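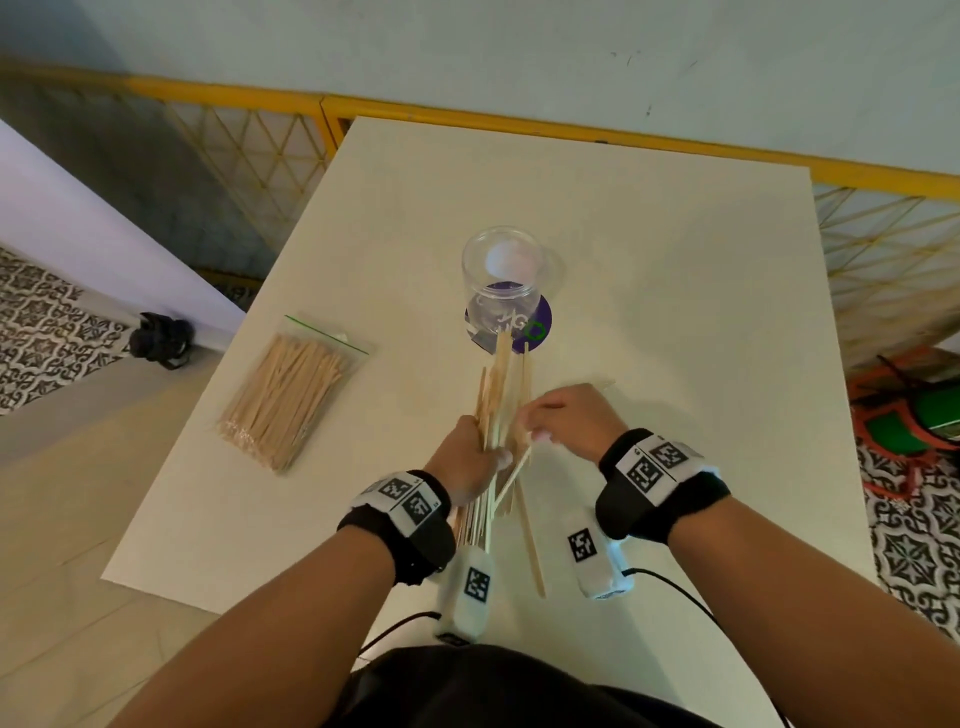 Slow hands make better lessons, according to Nuno Sampaio, who asked after our June meeting whether the people who show the tasks should all work at the same speed. The answer is no, but it took us some time to agree on it.

In the hand teaching group at Hinduvley we record small jobs done by a person with marker bands on both wrists, and the robot learns later from these recordings. The thin wooden sticks are the most difficult job until now. One hand must keep the bundle together while the fingers of the other hand look for a single stick, and each person has a different way to do it. Mimoza Živković prefers to pull from the middle. Others take from the top, which is faster, but the stick often brings a neighbor with it.

We have now 30 recordings of this task, and 29 of them are good enough to use. In the last one the right wrist was turned so far that its markers were lost for most of the time. Please remember to check the bands before you start, and keep the cables behind your elbows if you can.

The next session is on 11 September 2025. We will continue with the sticks and, if there is time, try the same work with the remote control arms from Kettler. New people are welcome, also those who consider themselves clumsy.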